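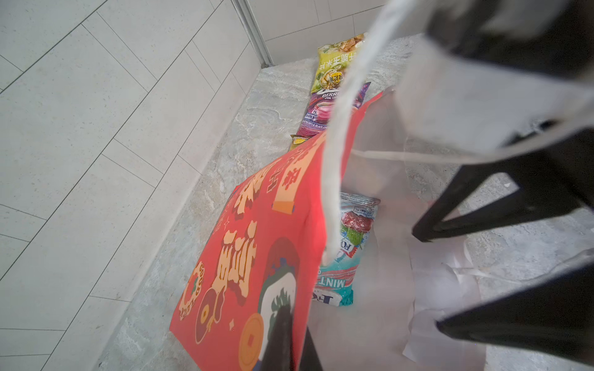

Prodromos Tzavaras wrote under my last post that I'd gone on about Bohdana Tkachuk for three paragraphs without once saying who she was, and could I please do the poor woman justice, because he'd only ever seen the last ten minutes of Troller and thought she was the weather presenter.

5 min read

Fair enough, Prodromos! I have been watching her for so long that I forget other people haven't. So this is the whole story as I know it, put together from old programmes, two long radio interviews, a scrapbook lent to me by a lady at my choir and my own very patchy memory. If you grew up in Broscombe you can skip the first bit.

Before the telly

Bohdana was born in Sadton, the younger of two girls, and the family moved to Broscombe when she was eight. Her dad mended pianos and her mum taught evening classes in dressmaking. You can see where the frocks come from (I will get to the frocks). She went to the girls' school on the hill, where she swam, played the clarinet badly by her own account, and was thrown out of the drama club for laughing during somebody else's death scene. She has told that one on the radio twice and the scene has been from a different play each time, so take your pick.

Her first proper stage was the Broscombe Carnival Queen contest. I know people sniff at these things now, and I've done my share of sniffing, but in our town it was enormous. There were 768 tickets and they went in a morning. You had an evening dress round, a talent round and then the interview, which was the one everybody dreaded because the microphone squealed.

She came second. People always get this wrong! The local website has her down as the winner, and so does the programme from the reunion, but the scrapbook has the cutting and it's as clear as day: runner-up, and a prize of £50 towards dance lessons. She never took the dance lessons. She spent it on a train fare and a pair of shoes and went to an audition for a children's programme, which she didn't get either.

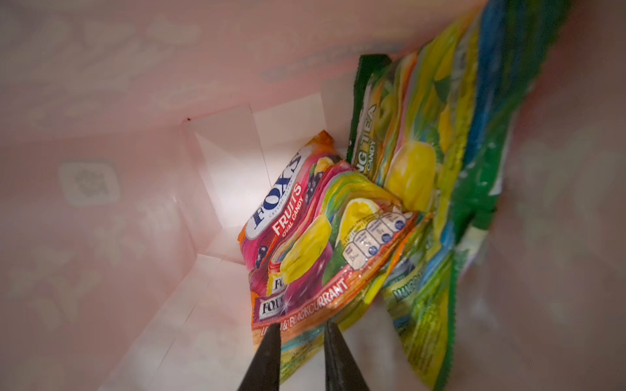 What she did get was a job on hospital radio, and I'm convinced that's where she learned to listen. She did the late requests on Żak, the little station that went out to the wards and, if the wind was right, to our kitchen as well. My sister and I used to tune in under the covers with something to suck on, and I still can't hear the old jingle without wanting sweets. A packet of Fox's fruits in the bottom of a pink paper bag, blackcurrants on the front, and I'm eleven again and supposed to be asleep. She'd read out a request from a man with his leg in plaster and then just talk to him, as if he were on the next stool, for as long as he needed. Then she'd play the wrong record.

There are hardly any recordings left. The lady from choir has one on cassette with most of a football match taped over it, and even so there's a lovely minute where Bohdana tries to pronounce the name of a Welsh village and starts again four times.

How she got Troller

I've heard three versions of this. The one I believe is from the second radio interview, where she sounds tired and isn't polishing it up. A researcher had his tonsils out, heard her show from his bed, and remembered her when the original presenter of a new dating series dropped out a fortnight before filming. She did a screen test in her mother's green jacket with the sleeves pinned. They offered her six episodes.

For anybody who hasn't seen it, Troller is the one where the couples have only ever written to each other, and one of the letter-writers might be somebody's cousin or flatmate having a joke. Bohdana goes round to find out which. It could be so unkind, and with most presenters I think it would be.
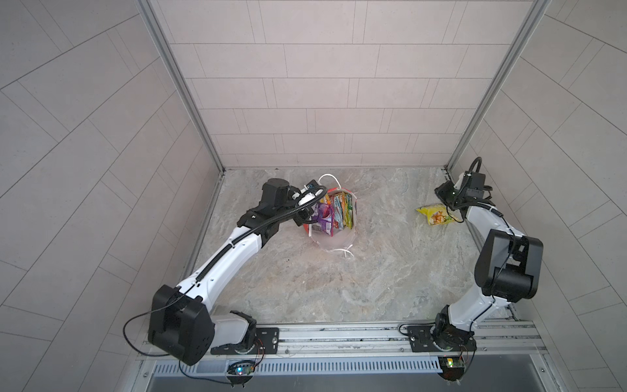 But she always sits down first. Watch any episode and look at what she does when the door opens: she says hello, she asks where she should put her coat, and she gets herself lower than the other person, on a footstool or the bottom stair, before she asks a single question. The cousin or the flatmate usually gives in at that point. In the second series there's a lad who has written 500 letters pretending to be a vet, and she doesn't tell him off at all, she asks him which letter he was proudest of. He reads it out and it's beautiful, and the girl he'd been writing to is in tears, and so was I, with my tea going cold on the arm of the sofa.

They did fall out afterwards, by the way. I looked it up.

She was twenty-six when it started and she has done every series bar one. The missing one is the year she had her son, when they brought in a comedian to cover, and I'm not going to say a word about that except that I watched less television that spring.

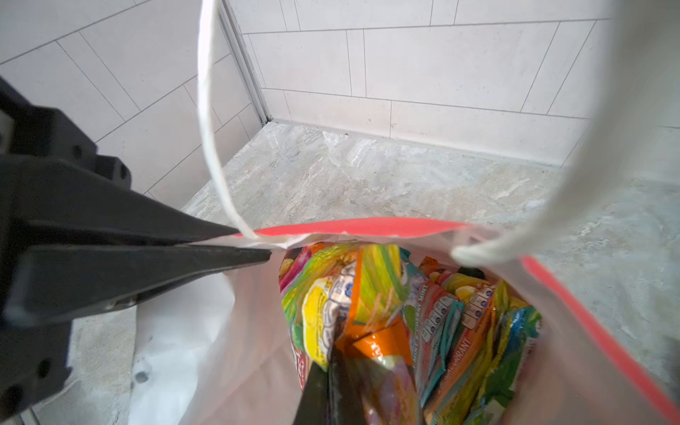
The frocks, as promised

Her mum made nearly everything for the first two series! It's in the credits if you pause at the right moment, "Miss Tkachuk's wardrobe: Mum". The mustard one with the big collar is my favourite. The blue one with the zip up the front got letters of complaint, and she read the crossest out on air while wearing it. Later on there was a stylist and things got smarter and greyer, and I do miss the collars.

What she does now

She's still on Troller, though she has said there won't be many more. She has come back to judge at the carnival twice. The contest has changed a good deal and boys can enter, there's no evening dress round any more, and the interview is done sitting down at a table, which was her suggestion. I was in the hall for the last one and she gave every single entrant a proper question, even the little lad at the end who only wanted to talk about his rabbit. He got the rabbit question he was after, and then a second rabbit question.

I haven't managed to find out where she studied, or if she did. One interview says a year of French and another says she left school and went straight into a shoe shop. If anybody knows, please put it in the comments, and if you were on the Żak late shift and still have a tape in the loft, I will pay the postage both ways.

Next time I'd like to do the comedian, to be fair to him. I'm watching his series again now. Two episodes in and he's better than I remembered, except for the singing.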